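Clarlow Evening Program
Garment Fit and Wear
Handout for Unit 4: The T-shirt on a moving body
Instructor: Marloes Van Wijk, Room 248

What this unit covers

In Unit 3 we looked at fit with the wearer standing still and arms down. Most fit charts assume that position, and most people spend very little of the day in it. This unit takes the short-sleeved knit T-shirt and looks at what happens when the arms come forward, when they go up, and when something is worn over the shoulders.

Bring your own T-shirt to class, one you wear often. It should be a plain knit without a chest pocket. Old is fine. Also bring a soft tape measure and a pencil. We have pins.

Terms we will use

Shoulder point: the outer end of the shoulder, where the sleeve seam sits on a set-in sleeve. On a dropped shoulder the seam falls past this point, onto the upper arm. Mark the body point and the seam separately on your sheet, even if they land in the same place.

Drag line: a crease that points toward a place where the fabric is being pulled. Follow it in both directions before you decide what is pulling.

Fold: extra fabric lying over itself. A fold is usually soft and moves when you touch it. A drag line comes back.

Ease: the difference between the body measurement and the garment measurement. A T-shirt can have a lot of ease at the waist and almost none across the upper back.

Ride: how far the hem climbs from its resting position when the wearer moves.

Arms forward

When both arms reach forward, the shoulder blades spread and the back of the shirt has to cover a wider area. A knit will stretch some of the way. After that it borrows length from the sleeves and from the hem. In a close-fitting shirt you will see drag lines running from the back of the armhole toward the spine. In a loose shirt you may see none across the back, and the extra fabric at the chest will drop into folds instead.

The sleeve behaves differently depending on length. A short sleeve that ends well above the elbow swings free and seldom creases much at the hem. A wide, long-cut short sleeve that comes down near the elbow gathers there as soon as the arm bends. Students often write this down as a fit fault. In a loose style it is part of the cut, so write down where the creases are and leave the verdict for later.

Arms up

Raise the arms to the side and the hem rides up. How much depends mainly on the armhole. A high armhole lets the arm move with little effect on the body of the shirt. A low armhole ties the sleeve to the side seam, and the whole side lifts. Measure ride at the side seam and again at center front. They won't match.

Looking from above

Most of you will draw the shirt from the front. Please also draw it from above, looking down over the wearer's shoulders. It's an awkward view, and the first drawing usually comes out wrong, but it shows three things the front view hides:

The neckline as an opening, with the neck inside it. You can tell whether the neckband lies close or stands away.

The direction each sleeve leaves the body.

How the chest fabric falls away toward the hem when the wearer leans or reaches.

Remember that lettering on the chest reads upside down when you look from the wearer's neck toward the hem. Copy it the way you see it and don't turn it around in the drawing. It's a handy check on which way the shirt is facing when you come back to the sheet a week later.

White jersey is hard to draw because the creases are pale. Use the side of the pencil. If you can't find the crease, move the lamp lower and to one side.

Straps over a T-shirt

A strap over the shoulder holds the fabric in one place. On one side of the strap the shirt can still slide, and on the other it's held or bunched. If the wearer puts the strap on with arms down and then reaches forward, the sleeve has less fabric to borrow and the creases move toward the armhole. If the strap goes on with the arms already forward, there is more slack to spare.

Buckles and other hardware matter too. A buckle over a thin knit can rub, and on a light color the rubbing shows early. Look for pilling and gray marks under the strap line on any shirt worn with a backpack. Florante Ocampo brought in a shirt last term with two clear bands worn into the shoulders and no wear anywhere else – the rest of it could have been sold as new.

When you fit a T-shirt for someone who wears straps for much of the day, fit it with the straps on. Check that the shoulder seam isn't directly under the strap edge. If it is, move the seam forward a little or choose a flat seam.

In-class exercise (60 minutes)

Work in pairs. One person wears, the other records, then trade at the halfway mark.

1. Wearer stands with arms down. Recorder marks shoulder point, sleeve hem and side hem.
2. Wearer brings both arms forward, elbows slightly bent, hands pointing in toward each other. Hold for 10 seconds before anything is recorded, so the fabric settles.
3. Recorder draws the creases at each sleeve separately. Left and right are rarely the same.
4. Recorder stands on the low step and draws the view from above.
5. Add a strap over each shoulder and repeat steps 2 to 4 on a new sheet.
6. Wearer raises both arms to the side. Measure ride.

Use the wearer's left and right on every sheet. Last term a whole group mixed these up and we couldn't use the drawings.

The worksheet is worth 20 points: half for the drawings, half for the written notes. Notes should say what you saw first and what you think it means second. Keep them in separate paragraphs.

Homework

Wear your T-shirt for an ordinary evening of housework and write down each time you tug it back into place, and where. Compare that list with your worksheet. Read the section on armhole depth in the course packet before Unit 5, which deals with woven shirts and the back yoke.

Reference for steps 4 and 5

White short-sleeved T-shirt with black straps over the shoulders, both arms forward. Look at the neck opening, the creases around the elbows and the way the lettering reads.
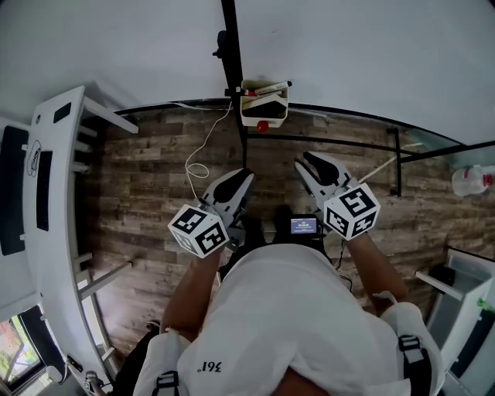
Sharon Nzioka asked whether the creases near the elbow should be marked as drag lines or folds, and said she had changed her mind twice while drawing them. She suggested a third mark on the worksheet for creases you can't place until you've had your hands on the fabric, and wanted to know if using it would cost any points.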